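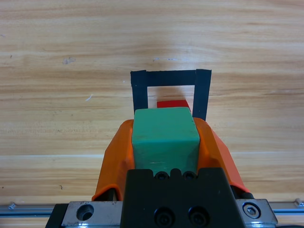
I have started putting tape on the furniture, and I would like it noted that I held out until the age when my knees make that noise.

The method comes from my neighbor, Edeltraud Mühlbauer, who has lived across the landing since long before I moved to Kindham and who has never once, to my knowledge, lost her keys. I lose mine the way other people blink. In May I spent the better part of a morning hunting for them with Edeltraud standing in my doorway, arms folded, saying nothing in a very loud way. They were in the bread. Then she went home and came back with a roll of black tape.

"Give the thing a place," she said, "and draw the place."

Her whole apartment works like this. The scissors have an outline. The butter dish has an outline. I suspect that if I sat in one chair long enough I would get an outline too, though maybe that's the police who do that.
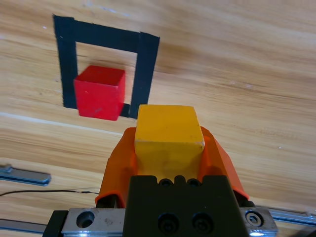 My own problem with tape is that I have no gift for straight lines, and I assumed that would rule me out. Edeltraud measures hers with a steel ruler. I hold the end in my teeth and hope. But take the square on the wooden tabletop, which has a strip across the top that tilts a little and a seam you can spot at the corner where two pieces meet, and a red cube parked inside it at an angle, well over toward the left and sitting partly on the tape. It still reads as a place. Your eye goes straight to the block and straight to the square and knows they belong together. I find this very encouraging, as a person whose fruit bowl has been living half in and half out of its own border since spring.

So the first outline went down on the kitchen counter, for the keys. It worked for 3 days. Then I put the mail in it.

This is the flaw in the system, if you ask me. An empty square is an invitation. It sits there looking important, and you come in with your arms full and think, well, that spot is clearly for something. The mail went in, then the sunglasses on the mail, then a Sostora catalog I never asked for (523 pages, mostly baskets for holding other baskets), and then, on the very top, the keys. Technically they were in their place. They were just in it vertically.

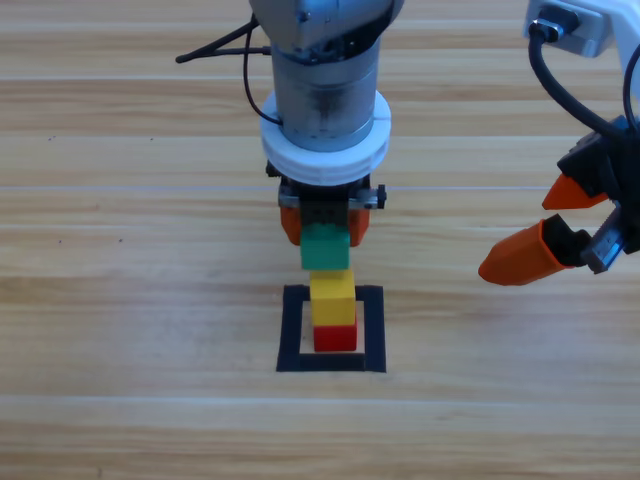
I tried defending this to Edeltraud. A pile is still tidy if it goes straight up, I said. The footprint is the same. She looked at my counter for a while and asked what happens when I need the thing at the bottom, and I said that in my experience one never does, and she took the electric bill out from under the catalog and handed it to me. It was for 93 dollars and it was late.

We have agreed on a rule: one square, one thing, nothing on top. I've broken it with a banana already, but only overnight.

The catalog is gone, at least. The tape is a different matter. I bought my own roll at Rieger, the hardware place on Stondale Road, and came home with enough to outline 1000 butter dishes. So far I've done the keys, the fruit bowl, the remote, and the mug I use for pens.
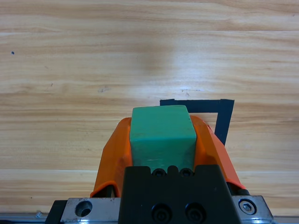
The mug was a mistake, because I also drink out of it. Now there are pens lying loose in a black square every morning until about ten, guarding the spot. Edeltraud says I need a second mug. I have eleven mugs. What I need is for one of them to accept a career change.

She's coming over again tomorrow to look at the hall closet, and she has asked me to have it empty by the time she gets here. I've moved everything in it to the bed.

Posted August 10, 2023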